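Beschaffung und Budgetplanung von Roboterarbeitsplätzen
Skript zur Lehrveranstaltung Automatisierungsplanung, Einheit 4
Stand: 2018-08-26

4.1 Gegenstand der Einheit

Die Einheit behandelt die Planung eines einzelnen Arbeitsplatzes mit Knickarmroboter für Greif- und Schiebeaufgaben im Labor. Betrachtet werden Bedarfsermittlung, Kostengliederung, Angebotsvergleich und Abnahme. Die Auslegung der Steuerung ist Stoff der Einheit 6 und wird hier nur berührt, soweit sie Kosten verursacht.

Als durchgehender Fall dient das Vorhaben Greltholm: ein Laborarbeitsplatz für Versuche mit kleinen Objekten auf ebener Unterlage. Angeboten haben die Firmen Flemau, Pillay und Skenside. Die Angebotsunterlagen liegen im Kursordner.

4.2 Bedarfsermittlung

Vor der ersten Anfrage ist schriftlich festzulegen:

- Abmessungen und Masse der größten und der kleinsten Objekte
- erforderliche Reichweite, gemessen ab Sockelmitte
- Wiederholgenauigkeit am Werkzeug, getrennt davon die Absolutgenauigkeit
- Betriebsart (Einrichtbetrieb, unbeaufsichtigter Dauerlauf, Lehrbetrieb)
- Schnittstellen zu vorhandenen Rechnern
- verfügbare Stellfläche einschließlich Schutzabstand

Die Wiederholgenauigkeit wird in Datenblättern stets angegeben, die Absolutgenauigkeit selten. Wer Zielkoordinaten aus einer Kamera ableitet, benötigt die zweite Angabe oder eine Kalibrierprozedur, die als eigene Position zu budgetieren ist.

Bei der Traglast ist das Werkzeug abzuziehen. Ein Arm mit geringer Nennlast kann nach Montage von Flansch, Sensor und Greifer für die vorgesehene Nutzlast bereits ausscheiden, vor allem bei weit auskragendem Werkzeug. Maßgebend ist das Traglastdiagramm und nicht der Wert auf der Titelseite des Prospekts.

4.3 Kostengliederung

Die Kosten werden in fünf Gruppen geführt.

Gruppe A, Manipulator: Arm, Steuerschrank, Bediengerät, Verbindungsleitungen. Zu prüfen ist, ob die Leitungslänge zum Aufstellort passt. Nachbestellte Leitungen sind teuer und haben oft lange Lieferzeiten.

Gruppe B, Werkzeug: Greifer oder Stößel, Adapterplatte, Kraft-Momenten-Sensor, Ersatzfinger. Verschleißteile werden bereits im ersten Jahr eingeplant.

Gruppe C, Tisch und Aufspannung: Gestell, Lochplatte, Befestigungsmaterial, Nivellierung.

Gruppe D, Sensorik und Rechner: Kameras, Halterungen, Beleuchtung, Auswerterechner, Datenspeicher.

Gruppe E, Dienstleistungen: Inbetriebnahme, Risikobeurteilung, Schulung, Wartung.

Die Gruppen C und E werden in studentischen Entwürfen regelmäßig zu niedrig angesetzt. Im Fall Greltholm fehlte im ersten Entwurf die Risikobeurteilung vollständig - sie wurde erst nach der Rückfrage der Sicherheitsfachkraft aufgenommen.

4.4 Angebotsvergleich

Angebote sind nur vergleichbar, wenn sie auf denselben Leistungsumfang umgerechnet werden. Im vorliegenden Fall:

Flemau bietet Arm, Steuerung und Inbetriebnahme, jedoch kein Werkzeug. Die Zahlungsfrist beträgt 30 Tage.

Pillay bietet ein Gesamtpaket einschließlich Tisch. Die Lochplatte hat ein herstellereigenes Raster, Zubehör anderer Lieferanten passt nur mit Zwischenplatten.

Skenside bietet das günstigste Grundgerät, berechnet aber die Softwareschnittstelle als jährliche Lizenz. Bei einer geplanten Nutzung über mehrere Jahre kehrt sich die Rangfolge gegenüber Flemau um.

Die Bewertung erfolgt nach einer Punktematrix mit insgesamt 100 Punkten, davon 30 für den Preis. Die Gewichte sind vor Öffnung der Angebote festzulegen und danach nicht mehr zu ändern. Ausschlusskriterien stehen außerhalb der Matrix und werden vorab geprüft.

Für den Dauerlauf sind die Betriebsstunden zu schätzen. Im Fall Greltholm wurden etwa 287 Stunden je Quartal angesetzt. Aus diesem Wert folgen Wartungsintervall, Bedarf an Ersatzfingern und Speicherbedarf. Eine Abweichung nach oben verschiebt vor allem die Position Wartung.

4.5 Werkzeug, Unterlage und Versuchsobjekte
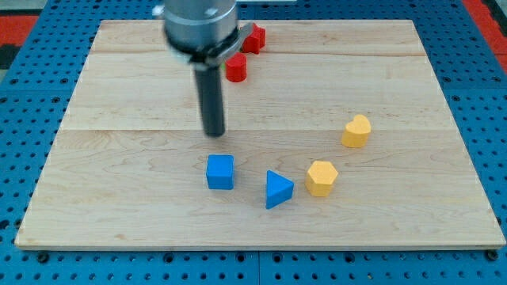

Kleinteile und Unterlagen gehören als eigene Positionen in Gruppe B oder C und nicht in den Sammelposten Sonstiges. Sie sind billig, bestimmen aber, welche Versuche am Arbeitsplatz durchführbar sind. Für Schiebeversuche genügt anstelle eines Backengreifers ein einzelner, gerader Finger, hier schwarz und zylindrisch mit gerundeter Spitze, der von der Halterung senkrecht nach unten steht. Als Arbeitsfläche dient eine helle Holzplatte auf dem blauen Lochraster. In der Stückliste sind Platte und Lochtisch getrennt aufzuführen, ebenso die Objekte nach Form und Farbe: Ein blauer Würfel und ein blaues Dreiecksprisma sind zwei Positionen, das gelbe Sechskantprisma und das gelbe Herz ebenfalls. Nachbestellungen nur nach Farbe führen erfahrungsgemäß zu Fehllieferungen.

Bei der Unterlage sind drei Angaben in die Anfrage aufzunehmen: Ebenheit, Oberflächenbehandlung und Art der Befestigung. Die Reibung zwischen Objekt und Unterlage geht unmittelbar in das Versuchsergebnis ein. Eine Ersatzplatte aus derselben Charge ist mitzubestellen, sofern Messreihen über längere Zeit vergleichbar bleiben sollen. Stoßfugen in der Fläche sind zulässig, wenn ihr Höhenversatz bekannt ist und dokumentiert wird.

4.6 Abnahme und Reserve

Die Abnahme erfolgt am Aufstellort mit dem Werkzeug des Auftraggebers. Eine Werksabnahme ersetzt sie nicht. Zu protokollieren sind Wiederholgenauigkeit an mindestens vier Punkten der Arbeitsfläche, Funktion der Sicherheitskreise, Seriennummern und Softwarestände. Die Schlussrate wird erst nach mängelfreiem Protokoll freigegeben - ein entsprechender Vorbehalt muss bereits im Bestelltext stehen.

Die Reserve wird je Kostengruppe gebildet und nicht pauschal auf die Gesamtsumme. Für Gruppe A genügt bei verbindlichem Angebot ein kleiner Ansatz, für Gruppe E ist er deutlich höher zu wählen. Nicht verbrauchte Reserve aus Gruppe A darf nach Abnahme in Gruppe B umgebucht werden, sofern die Haushaltsregeln der Einrichtung dies zulassen.

4.7 Aufgaben zur Nachbereitung

1. Rechnen Sie die drei Angebote auf gleichen Leistungsumfang um. Annahmen sind einzeln auszuweisen.
2. Erstellen Sie die Stückliste der Gruppe C einschließlich Ersatzplatte und Befestigungsmaterial.
3. Leiten Sie aus den angesetzten Betriebsstunden den Wartungsbedarf für das erste Jahr ab.
4. Formulieren Sie den Zahlungsvorbehalt für den Bestelltext.

Abgabe im August über den Kursordner, eine Datei je Gruppe.

Kontakt | Impressum | Datenschutz | Nach oben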